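Home | Browse topics | Media and marketing | Recent changes | Contact

Barter syndication

Barter syndication is an arrangement in broadcasting and publishing under which a program, column or recording is supplied to a station or newspaper for little or no money, and the supplier is paid in advertising space instead. The supplier keeps a share of the ad breaks (or of the column inches, in print) and sells that share to national advertisers, while the local outlet keeps the rest and sells it to the hardware shops, car yards and dentists of its own town. Most listeners have never heard the term, though a good many of them have grown up with its results, humming along to a countdown show that arrived at the station by post.

Background

A small station has a great many hours to fill and seldom enough staff to fill them. Buying a finished program for cash is a gamble, as the bill falls due whether or not the advertisers come along. Barter takes some of the sting out of it. The station gives up minutes it may have struggled to sell anyway, and gets in return a polished hour with a proper host and a proper budget behind it, something it could hardly have made in a back studio with one microphone and a kettle.

For the supplier, the appeal lies in adding up small audiences. A single country station is of modest interest to a national brand of biscuits, but a long list of them, all carrying the same spot in the same hour, begins to look like a network and can be priced like one.
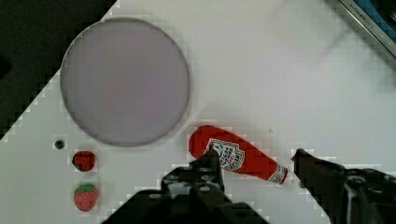
Page last changed in April

How the time is divided

The division is usually written as a pair of numbers, the supplier's minutes first. In a nine-minute hour split "seven and two", the supplier holds seven minutes of advertising and the station holds two, which is a fairly stern bargain and tends to be offered only with very popular programs. Gentler splits are common, and some contracts mix barter with a small cash fee, an arrangement known in the trade as cash-plus.

Contracts also settle when the program must go to air. A supplier that has promised its advertisers a breakfast audience will be most unhappy to find the show playing at 2 am, and so stations are generally asked to return a signed record of broadcast, called an affidavit, showing that each spot ran in its proper place.

Regional example

The Sovon Radio Service, based in the river town of Keane, is often mentioned as a typical supplier of the middle size. It began with a gardening half-hour and a Sunday-style program of light orchestral favourites, and at its busiest had 792 affiliate agreements on its books, counting each program separately. Its print arm, Ruvden Features, offered recipes and crosswords to weekly papers on much the same terms, with a strip of advertising already set along the foot of the page.

Criticism

Complaints about barter have been made for nearly as long as the practice has existed. Local announcers have seen their shifts replaced by supplied programming, and listeners have grumbled, quite reasonably, at hearing a cheerful forecast of sunshine recorded weeks earlier in another part of the country. Station managers tend to reply that the alternative was often silence or a test tone.

See also: Advertorial; Affiliate station; Vusta ratings survey; Make-good (advertising)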